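Brudance scene pack for mobile manipulation: a review after one season of use
Posted 11/07/2020

Brudance is a set of simulated domestic interiors sold by Skendonia for training and testing mobile manipulators. We have used it as the test bed for Cosis, our language-conditioned pick-and-place policy, and this review covers the parts a research group is likely to care about: geometry, contact behaviour, rendering, the episode format and the benchmark that ships with it. We held a single-user licence and paid for it ourselves. All runs were on one workstation with 4 graphics cards.

Installation is simple. The package unpacks to a scene folder, an asset folder and a Python loader. The loader expects one particular version of the physics engine and fails with an unhelpful message if it finds a newer one. The manual gives the version number in an appendix. 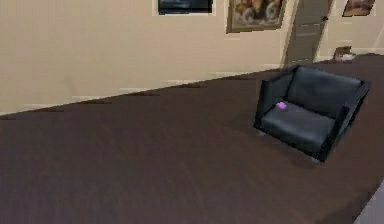
Target placement is the best part of the pack. Small objects are spawned on any surface flagged as a receptacle, and the flags include soft furniture as well as tables and shelves. A pink-purple object on the seat of a dark grey armchair, set back near the join of armrest and backrest, is a fair sample of what the sampler will produce. Approach directions are then restricted by the armrests, and a planner that assumes a clear overhead grasp has to account for the back cushion. The sampler rejects positions that intersect the collision mesh but does not check whether the arm can reach them. We wrote our own reachability filter, which needs to be run once per scene and robot model.

Collision meshes are convex decompositions of the visual meshes. For tables and cabinets the fit is close. For upholstered items the collision surface sits slightly above the drawn one, and released objects appear to hover. Cushions are rigid. Anyone studying deformable contact should look elsewhere.

Rendering is adequate and no more. Textures are low in resolution, wall and floor boundaries show stepping when viewed from a low camera, and picture frames blur at distance. We rendered at the default setting for all training.
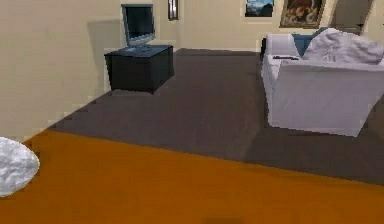

Low viewpoint across an orange-brown surface, with television, cabinet and white armchair beyond.

Views of this type caused most of our perception failures. When a near surface takes up a large part of the input, the depth encoder in Cosis gives it too much weight and the segmentation of far furniture suffers. The fault lies in our encoder, but the default camera sampler in Brudance draws such views often and has no option to limit them. A minimum-distance parameter would be a small addition.

The supplied benchmark is called Seixas. It has 500 training episodes and 40 held-out test episodes, each with an instruction, a start pose and a goal region. Scoring is binary, on final object position. The test split is too small to separate methods that are close to one another, and we would advise repeating each test episode over several seeds and reporting the spread. We generated more than 900 further episodes with the loader and had no crashes during generation.

With the extra episodes, Cosis improved clearly on open tabletops and very little on soft seating. Cluttered tables fell between the two.

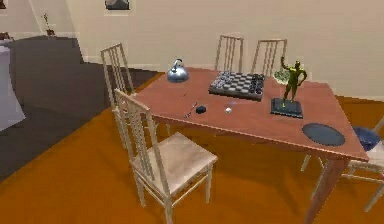 Instructions in Seixas are templated, and the templates refer to objects by category only. Where a scene holds two members of a category the instruction is ambiguous, and the scorer accepts one of them without saying which. We found this in October while checking failed episodes by hand. Skendonia has acknowledged the report but has not yet issued a fix. Until then, duplicates can be filtered out using the asset table.

Documentation is accurate but thin. The loader functions are listed with their arguments and little else, and the coordinate convention for goal regions has to be read from the source.

We will renew the licence. For rigid-object work in furnished rooms the receptacle sampling alone saves a good deal of scene building. Groups that need photographic input or soft contact should ask for the trial version first.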